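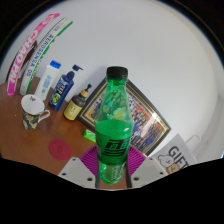 Drinks sideboard, part two
Apr 2, 2023

The sideboard in the back room has been the default landing spot for anything without an assigned location since we moved in. In November I cleared the lower shelves and wrote that up separately. The top surface was left for later, and later was this weekend.

The top is 951 mm wide and 300 mm deep. The depth is the limiting dimension. A 1.5 liter bottle takes up nearly a third of it, and a second row behind the first can't be reached without moving the front row. I had been storing two rows for years, so the back row was effectively permanent. One of the bottles back there was a Geum cordial with a best-by date I will not reproduce.

Sorting method: everything came off and went on the floor on a towel. Anything opened and carbonated was tested by squeezing. A sealed bottle of soda is rigid at room temperature. An opened one that still has useful pressure will give slightly and push back. If the wall stays dented, the contents go down the sink and the bottle goes in recycling, cap on. Our hauler wants caps on; check yours.

Sealed bottles got one row, labels forward, tallest at the wall end. Syrups and anything with a metal cap went in a Skarko tray with a 30 mm lip. The lip matters because syrup runs down the outside of the bottle and glues it to the wood. I removed two old rings with warm water and a plastic scraper, then wiped with a barely damp cloth and dried immediately. There is still a faint mark if you get down level with the surface. I am leaving it.

The group photo stays at the back, leaning on the wall. It has a dark frame with thin gold lines, and it is too large for any wall position I have left. Leaning has a known failure mode: the bottom edge creeps forward a little each time the surface is bumped, until the angle is shallow enough for the whole thing to slide. I put two clear rubber bumpers under the bottom edge and stuck a strip of Pisteo shelf liner under those. The liner is 28 mm wide, cut with scissors, and doesn't show from standing height. I pushed on the frame with moderate force and it held.

Bottles in front of a picture are not ideal. Ha-rang Yook, who is somewhere in the second row of that photo, has pointed out that the green soda blocks several people she likes. I tried moving the bottles to the left end, but then the lamp cord has to cross behind them and gets pulled whenever one is picked up. The compromise is that only one tall bottle stands in front of the picture at any time, and its replacement stays on the lower shelf until the first is finished.

One change I didn't keep was the Serkita bottle rack. It is built for wine and holds bottles on their sides. Soft plastic soda bottles fit the wide slots loosely and roll until the cap hits the next one, with an audible click every time someone walks past. It is in the garage and free to anyone who wants to collect it.

Remaining work: the drawer under the top still has the openers, the paper straws and a bag of unidentified screws. The left runner also sticks in humid weather. I will try candle wax on it first and take the drawer out properly if that doesn't help.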